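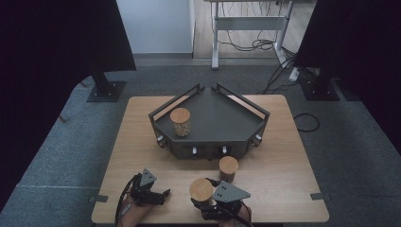
Store cupboard swap, October

Quick one this month, short of time. The dry goods table is back at Ostari and we need jars. Glass please, with wooden lids if you have them, as they stack better than the tin sort and look nicer too. Grains, seeds, rice, lentils, all fine. Fill to just under the rim - no higher, or the lid wont sit. Label on the base with what it is and the month you filled it.

Last time 219 jars went home with somebody new. Lovely. Two came back with no lid, so check your cupboards.

Tables: wipe down when you've finished, damp cloth then a dry one, going with the grain. No sprays, they leave a smear. Oil is on the shelf by the door, only a little needed.

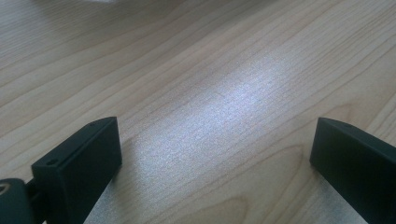

Several readers wrote in to say that the lids shouldn't go in the dishwasher, they warp and then never fit again. Noted, and thankyou. Hand wash, dry upside down.

Doors at 10am, bring a bag.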